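방문이 저절로 열리고 닫혀요. 경첩 문제일까요, 문틀 문제일까요?

분류: 집수리 > 문/창호
작성자: Souad Fawzy
작성일: 2024년 5월 3일

안녕하세요. 오래된 빌라 2층에 살고 있습니다. 거실에서 작은방으로 들어가는 원목 문이 있는데, 반쯤 열어 두면 혼자 스르륵 움직여서 끝까지 열립니다. 창문을 열지 않아도 그러는 걸 보면 바람 때문은 아닌 것 같습니다. 겨울에는 괜찮았고 봄이 되면서 시작됐습니다.

또 하나는 문을 닫을 때 손잡이 쪽 위 모서리가 문틀에 닿는 느낌이 납니다. 세게 밀면 닫히기는 하는데 페인트가 조금씩 벗겨지고 있습니다. 손잡이를 내렸다가 놓으면 제자리로 돌아오는 속도도 예전보다 느립니다.

지금까지 해 본 것은 다음과 같습니다.
- 경첩에 윤활제를 뿌렸습니다. 소리는 없어졌고 움직이는 건 그대로입니다.
- 위쪽 경첩 나사를 드라이버로 조여 봤습니다. 하나는 헛돕니다.
- 문 아래에 고무 받침을 끼워 두고 쓰는데 청소할 때마다 빼야 해서 불편합니다.

집주인에게 말하기 전에 제가 고칠 수 있는 정도인지 알고 싶습니다. 대패로 문을 깎으라는 글도 봤는데 세입자라서 그건 좀 부담스럽습니다. 공구는 십자드라이버, 망치, 작은 수평계가 있고 전동드릴은 옆집에서 빌릴 수 있습니다.

답변 3개

Ming-te Shek
채택됨

증상을 보면 위쪽 경첩이 처진 것 같습니다. 나사 하나가 헛돈다고 하셨으니 거기부터 보시면 됩니다. 문을 깎는 건 제일 마지막에 생각하세요. 깎은 건 되돌릴 수 없고, 여름에 딱 맞게 깎으면 겨울에 틈이 벌어집니다.

먼저 수평계를 경첩이 달린 쪽 문틀에 세로로 대 보세요. 방 안쪽에서 한 번, 문틀 옆면에서 한 번, 두 방향으로 봐야 합니다. 문이 저절로 움직이는 건 위아래 경첩의 축이 수직이 아니라서 그렇습니다. 문틀은 수직인데 문만 기울었으면 경첩 문제이고, 문틀부터 기울었으면 아래 경첩 조정으로 어느 정도까지만 잡힙니다.

헛도는 나사는 이렇게 합니다.

1. 문 아래에 책이나 얇은 나무를 받쳐 무게를 덜어 줍니다. 원목 문은 생각보다 무거우니 한 사람이 더 있으면 좋습니다.
2. 헛도는 나사를 뺍니다. 나머지 나사는 그대로 둡니다.
3. 구멍에 목공용 풀을 조금 넣고 이쑤시개나 나무젓가락을 깎아서 꽉 차게 밀어 넣습니다. 튀어나온 부분은 칼로 잘라 냅니다.
4. 풀이 마를 때까지 하루 둡니다.
5. 가는 날로 길잡이 구멍을 내고 나사를 손으로 조입니다. 전동드릴로 조이면 다시 헛돌기 쉽습니다.

문틀 쪽 구멍이면 원래 나사 대신 40mm 나사를 하나 쓰는 방법도 있습니다. 문틀 뒤의 목재까지 물리기 때문에 처진 문이 조금 당겨 올라옵니다. 다만 문틀 뒤가 콘크리트인 집도 있으니 나사가 중간에 멈추면 억지로 돌리지 마세요. 머리가 뭉개집니다.

이렇게 하고 위 모서리가 닿지 않으면 끝입니다. 그래도 닿으면 아래쪽 경첩 뒤에 두꺼운 종이를 한 장 대 보세요. 명함 정도 두께면 됩니다. 아래가 살짝 밀려 나오면서 손잡이 쪽 위 모서리가 내려갑니다. 한 번에 여러 장 넣지 말고 한 장씩 넣으면서 닫아 보셔야 합니다.

양쪽으로 여는 문이라면 순서가 조금 다릅니다. 두 짝이 만나는 가운데 틈을 보고, 위아래 폭이 다른 쪽부터 손봐야 합니다. 한쪽만 보고 고치면 나중에 손잡이 높이가 안 맞습니다.

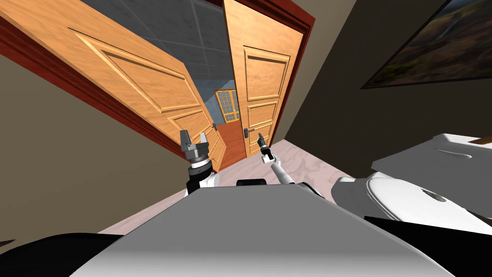 양쪽으로 열린 나무 문과 짙은 붉은색 문틀

손잡이가 늦게 돌아오는 건 따로 봐야 합니다. 레버형이면 안쪽 스프링이 약해졌거나 덮개가 너무 꽉 조여져서 축이 눌린 경우가 많습니다. 덮개 나사를 반 바퀴만 풀어 보세요. 그걸로 나아지면 스프링은 멀쩡한 겁니다. 나아지지 않으면 손잡이를 통째로 교체하는 편이 빠릅니다. 사기 전에 문 두께, 그리고 문 끝에서 손잡이 축 중심까지 거리를 재 두세요. 이 거리가 다르면 구멍을 새로 뚫어야 합니다.

세입자라고 하셨는데 나사 구멍을 메우는 정도는 보통 문제가 되지 않습니다. 그래도 작업 전 상태를 사진으로 찍어 두고 집주인에게 문자 한 통 보내 두시는 걸 권합니다. 손잡이를 바꿀 때는 떼어 낸 것을 버리지 말고 보관하세요.

Kenza Hajji

저도 같은 증상이었는데 경첩 핀을 빼서 살짝 휘게 한 다음 다시 끼웠더니 멈췄습니다. 핀을 바닥에 놓고 망치로 가운데를 한 번 톡 치면 됩니다. 너무 세게 치면 다시 안 들어가요. 시멘트 바닥에서 하시고 수건을 깔아 주세요.

핀은 꼭 하나씩 빼야 합니다. 저는 가운데 핀만 했고 위아래는 건드리지 않았습니다. 핀이 안 빠지는 경첩도 있어서 그건 확인해 보셔야 해요.

모서리가 닿는 건 저희 집은 그런 증상이 없어서 잘 모르겠습니다. 장마철에는 나무가 불어서 그럴 수도 있다고 들었습니다. 제습기 틀어 보세요.

Chia-hao Lau

그냥 사람 부르세요. 문 하나 보는 건 금방 끝납니다. 아니면 문에 자석 스토퍼 달면 됩니다. 저는 Vekow 제품 쓰는데 잘 붙어 있습니다.

댓글

Souad Fawzy
답변 감사합니다. 수평계로 보니 문틀은 두 방향 모두 수직이고 위 경첩이 문틀에서 조금 떠 있었습니다. 헛도는 나사는 문틀 쪽이었습니다. 이쑤시개하고 목공풀로 메우고 하루 뒤에 조였더니 위 모서리는 이제 안 닿습니다. 문은 아직 아주 천천히 움직입니다. 종이를 대는 건 주말에 해 보겠습니다.

Ming-te Shek
모서리가 안 닿으면 종이는 안 대셔도 됩니다. 위아래 나사를 다시 한번 조여 보시고, 그래도 움직이면 Kenza Hajji 님이 쓰신 핀 방법이 맞습니다. 가운데 핀부터 하세요.

Souad Fawzy
핀은 위로 빠지는 종류입니다. 손잡이는 덮개 나사를 조금 풀었더니 바로 돌아옵니다.

Bernice Akolgo
저도 질문 하나만 드릴게요. 문틀이 나무가 아니고 철제인데 나사가 헛돌면 어떻게 하나요? 이쑤시개는 안 될 것 같은데요.

Ming-te Shek
철제는 한 치수 굵은 나사로 바꾸거나 탭을 다시 내야 합니다. 경첩 사진하고 나사 굵기를 적어서 새 글로 올려 주세요.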